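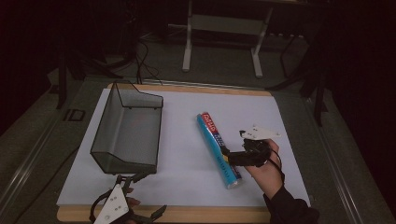 Nasrin Akbari wrote to me after my last post to say that I was being too hard on the Zidlow depot, that two people had already been charged, and what more did I want?

Fair question. I want somebody to explain the arithmetic.

For anyone who missed it: the county's emergency store in Zidlow was supposed to be holding water filters bought after the flooding. When the new inventory system went live in September, 2,979 of them were missing. The statement that came out blamed a night-shift supervisor and a driver, who are accused of selling filters by the carton to a camping goods dealer called Herath. Both have been suspended. The dealer says it thought the stock was surplus and had paperwork to that effect. Case nearly closed, if you believe the statement.

I don't, or not all of it. The charge sheet covers 15 trips in the supervisor's own pickup. A carton holds 20 filters. To move that many filters in 15 trips you'd need to load nearly 10 cartons every time, which is possible with a pickup, I'll grant you. But the dealer's invoices, the ones read out at the first hearing, add up to 200 filters. So where did the rest go? The prosecutor said "other buyers" and moved on. No other buyer has been named.

Then there is Arkura, the contractor that delivered the filters in the first place. Arkura was paid in full on the strength of a signed receipt. Who signed it? The county won't say while the case is open. Did anyone open the cartons? Same reply. I asked whether it was possible that some of the filters never reached Zidlow at all, and a press officer told me that was "not a line we are pursuing." I've had warmer answers from a parking meter.

Huguette Gaillard, commenting under the last post, thinks I'm building a conspiracy out of bad bookkeeping. Maybe. Bad bookkeeping would do it. The depot at Kulia had the same old system, a spreadsheet that anybody on shift could change, and as far as I can find out its stock has never been checked against the delivery notes. I'd like to see that done before I hear again that this was two bad apples and a pickup.

I'm not saying the two men are innocent. The invoices look awful for them. I'm saying a theft of 200 has been used to account for a hole nearly 15 times that size, and the people who signed for the stock are the ones telling us to be satisfied.

The next hearing starts at 9:30 in the morning and is open to the public. I'll be there with a calculator. Nasrin, you're welcome to the seat next to mine.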